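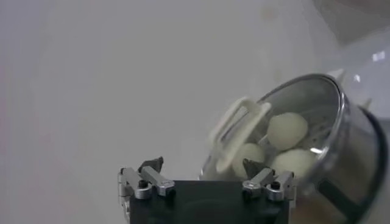 Fixing a bad grasp height when your robot is working with shiny stuff

Posted August 22, 2021

If your arm has started closing its fingers way too low (or way too high) and you've already restarted everything twice, pull up a chair, because I just lost a good chunk of the month to this one! We run a two-arm bun steaming setup at Closthorpe, all on Nemovham, and it had been behaving so nicely that I'd stopped watching it closely. Then Zoriana Shevchuk heard a crunch and hit the stop button. One fingertip had gone down onto the rim of the steamer with the arm still pushing.

No damage except a scuffed finger pad and my pride. But I wanted to know why, and it took me a while, so I'm writing down the order I wish I'd done things in.

Before you start

Drop your speed to slow, keep the stop button in your hand (in your hand, please, not on the next table over) and turn off the heat. I do all of this testing with a cold steamer and leftover buns. Also save the log from the bad run right away. Mine overwrites itself after 2200 lines and I very nearly lost it.

Step 1. Rule out the mechanical stuff

With the power off, wiggle each finger linkage by hand and look for a loose bolt. Then check that the wrist camera bracket hasn't shifted. Mine was tight, but Rostyslav Stelmakh had one on his own rig that was just barely loose and it gave him almost the same symptoms, so don't skip it.

Step 2. Run the motion blind

Turn off the camera correction and step through the taught positions one at a time. You want to see whether the arm goes where it was taught. Mine did, every single time, so the arm was off the hook and I could start blaming the vision.
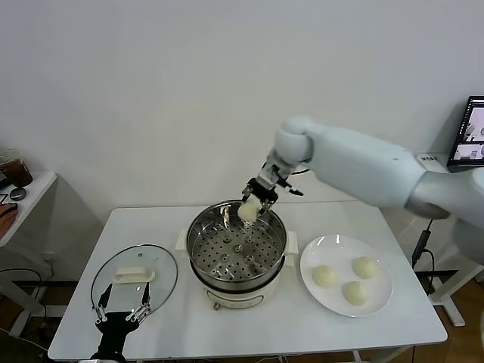 One arm with a bun over the steaming tray, the other gripper at the edge of the glass lid.

Step 3. Look at what the wrist camera sees

I put this off and I shouldn't have. Go back to the log, find the bad grasp, and pull the wrist picture from right before the fingers started down. Then turn on the depth overlay. My depth numbers were fine on the buns and fine on the tabletop, and complete garbage wherever a bright reflection landed on glass or steel. The software was happily averaging the garbage in with the good numbers, and the target ended up 13 mm too low. That's plenty to reach a rim.
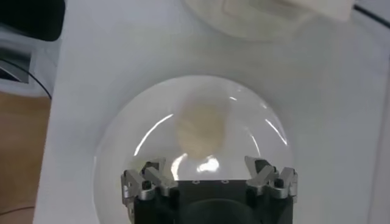 Wrist view with the fingers open. Look at the bright glare on the glass, in the gap between them.

Step 4. Throw out the glare

In Nemovham, open the depth settings and turn on the highlight mask. The default cutoff was much too forgiving for us. I brought it down a little at a time, checking the overlay after each change, until the bright patches dropped out and the buns stayed in. Go too far and pale food on a white table starts vanishing too (ask me how I know).

Step 5. Set a floor

Even with good vision you want a hard limit. I added a lowest allowed fingertip height for each spot: tray, plate, lid. If the target comes in under it, the arm stops and waits for a person. Inna Symonenko talked me into lowering the contact force limit as well, and it's now at 47 newtons for the trip down.

Step 6. Test it like you don't trust it

Move a lamp. Turn the lid a bit. Tip the pot. I ran 147 slow grasps this way before going back to normal speed, and the floor limit tripped twice, both times with the lamp aimed straight at the glass. I'm still working on that one, and if a polarizing filter helps I'll add it to this page.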